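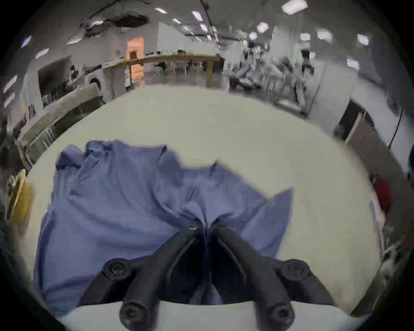 Report No. 3

Bekel Household Tasks Project
Progress report to the Mansour Fund
2021-05-05

Period covered: January to the date of this report.

1. Summary

The grant asks us one question: can a machine do ordinary chores in a home or a small shop well enough that a person would leave it alone to do them? For this period the answer is no for laundry and a partial yes for tidying. Picking up a single piece of clothing now works most of the time. Folding it does not. Work is on schedule except for item 3 below.

2. Picking up and moving cloth

Most of the period went to soft items. A cup has one shape, and a system that has learned where the handle is can use that knowledge again. A shirt dropped on a table lands differently every time. We collect demonstrations with hand-held grippers, so a person does the chore with the same kind of fingers the robot has, and the Gretar software learns from the recordings.

In the last test series the robot was asked to lift one garment from a table and put it in a bin. It succeeded in 76 percent of trials. The usual failure was a grasp that caught too little fabric and slipped on the way up. The second was a grasp that picked up the table cover along with the garment.
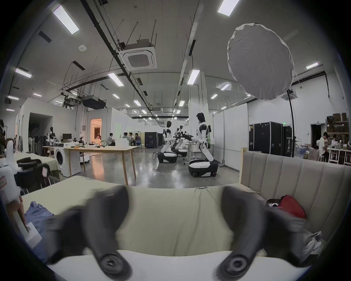 Tests away from the table went less well. When the garment was on a bed or a chair the robot often reached for the wrong thing, mainly pillows and the edges of blankets. We think this comes from the training material, which was nearly all recorded on flat tables up to the end of January. Recording on other furniture has started and will continue through the next period.

3. Folding

Folding is behind plan. The target was a T-shirt folded without help, starting from any position. What we have is a robot that can fold a shirt once it has been laid flat by a person. Getting from a heap to flat is the hard part, and it takes up most of the time even for the people doing the demonstrations.
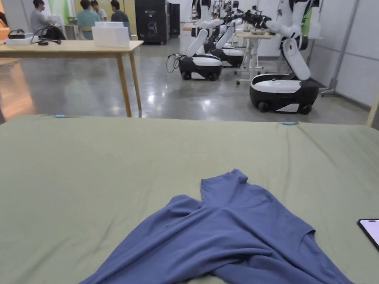 T-shirt in a heap before flattening, folding task.

The old instructions let each operator flatten the shirt in his or her own way. The recordings were too different from one another to be of much use, and we have set aside the early batch. New instructions went out with 16 numbered steps, beginning with finding the neckline. Results from the new batch are not in yet.
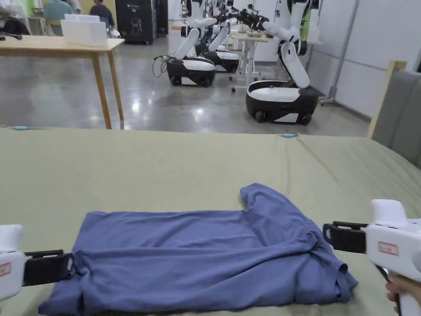 Two hands are needed for nearly all of this work. Our first single-arm attempts at folding were dropped for that reason, and the budget line for them has been moved to two-arm recording. The operator holds a gripper on each side. With one end of the shirt pinched in the left fingers, the right ones are free to go to a bunched sleeve, and that choice of where to go next is what the software has the most trouble learning. Jerkus, our hardware supplier, has been asked for softer finger pads, which should help with thin hems.

4. Shop-floor tasks

Shelf restocking with boxed goods was tested only briefly. Rigid boxes gave few problems. Bags did, for much the same reasons as clothing. We propose to leave this part until the folding work has caught up.

5. Spending

Spending is within the approved amount. The only change between lines is the one described in section 3.

6. Next period

Finish recording on beds and chairs. Repeat the lifting test with 30 garments not used in training. Report folding results from a heap, with the time taken for each attempt. Send the fund a revised schedule for item 3 when the first results are available.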